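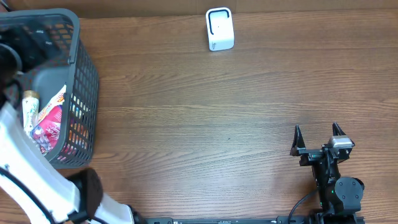
Two-Arm Table Task: Frequently Asked Questions

Student Manipulation Project, Stestero Technical School. Revised Mon 19 May. Questions that are not covered should go to Wilma Postma (hardware and bookings) or Tõnu Žukauskas (software and scoring).

General

What is the table task?
Two arms share one wooden tabletop. A plastic basket stands on the left side with packaged goods in it. The team has to move the goods from the basket to the open part of the table, one item at a time, and then return them. The full description is in the course handout, section 2.

Is this a class, a club or a competition?
It started as a club. It is now an elective worth credit, and the final session is run as a competition against the team from Kuusk. Students who only want the club part may still attend the open bench hours and are not graded.

Who can join?
Anyone in the last two years. First-year students may join if Seija Partanen signs the form. You need to be able to read and change a short Python program. You do not need to have used an arm before.

How large is a team?
Two to four students. One operates, one watches the stop button, and the others keep the log. Roles change after every block of attempts.

Equipment

Do both arms have the same gripper?
No, and do not assume that settings carry over. Each arm has its own calibration file, stored under the arm's name. Loading the wrong file is the most common cause of a gripper that closes off center.

Which arm does what?
In the standard layout the left arm works over the basket and the right arm works over the open table. You may propose another split. It has to be written down before the session starts, and the two work areas may overlap only in the strip along the basket's right rim.

May we change the fingers?
Yes. Printed fingers are allowed if they fit the standard mount and have no metal edges. Hand in the drawing one week before you use them. Heino Kazlauskienė checks the fit and keeps the spare mounts. The pointed fingers do well with thin wrappers and small blocks. They do less well with round containers, which tend to roll out when the contact point is above the middle.

Why a basket with holes in the walls?
It was what we had, and it turned out to be a useful test. A lattice wall gives a depth sensor many small edges, and colors from the goods show through the openings. Several teams have had their software report an item on the wrong side of the wall. Mask the wall in your region file before you do anything else.

Can we use our own basket?
For practice, yes. For graded sessions the gray-blue basket is used.

Is the table covered?
No. The bare wood reflects the lamps and a pale patch can show up on the surface. If your method uses a fixed brightness limit, it will probably find an object there. Take a background reading at the start of each session and subtract it.

How should the cables be routed?
Leave enough slack for the full wrist turn, then fix the cable at the next joint down. Move the wrist by hand through its whole range with the motors off. A cable that pulls tight at either end must be routed again before power is switched on.

Goods and layout

What goods are used?
Ordinary packaged goods: tubes, soft packets, long wrappers and small rigid objects. The set for graded sessions has 7 items and is announced on the day. Practice sets are on the shelf in the Brilasik room.

Do we have to read the labels?
No. Items are scored by position only. Printed text is often too small for the overhead view in any case, and teams that relied on it have lost time.

Where are items placed on the table?
Anywhere inside the marked limits in your region file. Small rigid objects may go near the far edge of the table, but the full base has to rest on the wood. Packets must lie flat.

What if an item leans against the basket wall?
It stays as it is. Leaning items are part of the task. Pick the item from the free side, or push it toward the middle of the basket first. A push counts as a move in the log but does not cost points.

What if a long item reaches the rim?
The same rule applies. Check the clearance under the gripper before you swing across – a long wrapper held at one end hangs lower than the software expects.

Sessions

How long is a session?
A booking is 40 minutes, including setup. Reset the arms to their park positions before your time ends. The next team should not have to do it.

How many attempts are logged?
All of them. A failed grasp is logged the same way as a good one. Logs with only good attempts will be returned.

Who may press the stop button?
Anyone in the room, at any time, without asking. After a stop, the operator writes one line in the log and waits for the second person to confirm that the table is clear.

May I reach into the basket while the arms are powered?
No. Stop, park, motors off, then reach.

Can we work from home?
Only in simulation. The Dumura model of the table is on the course drive. Its friction values for soft packets are poor, so expect grasps that hold in simulation and slip on the bench. Valdis Zariņš is collecting measured values and will accept yours.

Grading and the final

How is the project graded?
Half of the grade is the log and the written report. The rest is the bench session and a short oral review of your code. The result against Kuusk does not affect the grade.

What goes in the report?
Your method, your calibration steps, the full attempt log and a section on the failures you could not explain. State the software version. Screenshots of code are not accepted.

What is the deadline?
Reports are due 72 hours after your last bench session. Ask for an extension before the deadline, in writing.

Can a graded session be repeated?
Once, if the fault was in the school's equipment and it is in the log. A wrong calibration file is not an equipment fault.

Where are the old logs?
On the course drive, in the folder named after the year. The earliest ones use a different column order, explained in the text file next to them.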